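Drive Removal Recordings: Frequently Asked Questions

Handen collects hand-guided examples of computer disassembly and uses them to train arms that will do the same work unattended. The questions on this page come mostly from new operators and from recyclers who send us machines. Mehwish Bhutto keeps the page up to date.

What counts as one example?

One example is one attempt at one task, from the start tone to the stop tone. For the drive task, that means reaching the caddy, gripping it and bringing it out of the bay. Attempts that fail are kept and marked as failed. The set released in February has 3233 examples, and 2710 of them are marked as complete.

Why do you record from the wrist? 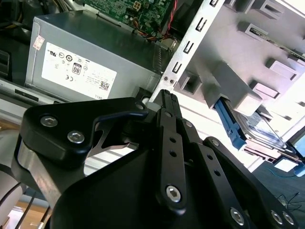
The learning system gets the wrist view and the joint positions, and nothing else. Early on we also used an overhead view, but the operator's sleeve or the arm itself covered the work too often. At the wrist, the things that matter stay large: in a Dell desktop like this one, the blue drive carrier sits close to the fingertip, with the slotted metal bracket running across nearby. The power supply label is in view too. We leave labels alone unless they carry a name or an asset number, and those are covered before recording.

Does the chassis have to be in the same position every time?

No. Please move it. Between attempts, turn it a little or slide it along the table, and change the height if you have the blocks out. A system trained on one fixed position learns that position and fails when the case shifts. Kofi Addo's first 189 attempts were all made with the case against the same corner, and we ended up using them only for testing.

Do I need to control the lighting?

Keep the room as you would normally have it. Blinds open or closed are both fine, and so are the ceiling lights. We want glare on bare metal in some examples and shadow in others. The one thing to avoid is changing the light in the middle of an attempt.

How should the gripper approach the caddy?

Come in slowly, with the fingers open, and line up with the end of the caddy before closing. If you miss, back out and try again within the same attempt - the correction is useful and should stay in the recording. Do not push on the circuit board or the gold contacts.

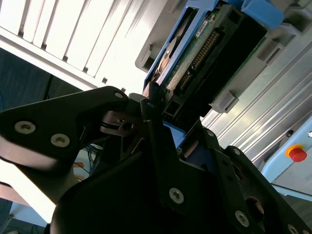 When should I stop an attempt?

Press stop on the pedal if the caddy binds, if a cable catches, or if you have tried the same grip 3 times without progress. Use the red emergency button for anything that could hurt a person or the arm. After an emergency stop, call Afia Lamptey or whoever is running the shift before you start the arm again.

Are other parts of the computer included?

Not in this release. Memory modules, fans and power supplies are planned as separate tasks with their own instructions. They will often be visible during the drive task, and that is fine as long as the gripper does not touch them. If it does touch one, add the tag "contact" when you save. 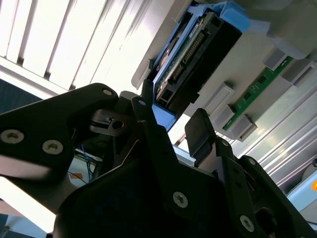
Wrist view in the drive bay, with the underside of the drive and its green circuit board facing out.

Who checks the examples?

A second person watches each one at normal speed and confirms the result and the tags. Operators do not check their own work. If the two disagree, Mohammed-Awal Owusu decides.

Can we send you computers?

Yes, if they are desktops with tool-free drive caddies. Wipe the drives first. Weltwood handles pickup for us and can take up to 189 units in one load. Write to Yaa Tetteh at the Handen office with the model names and a pickup address.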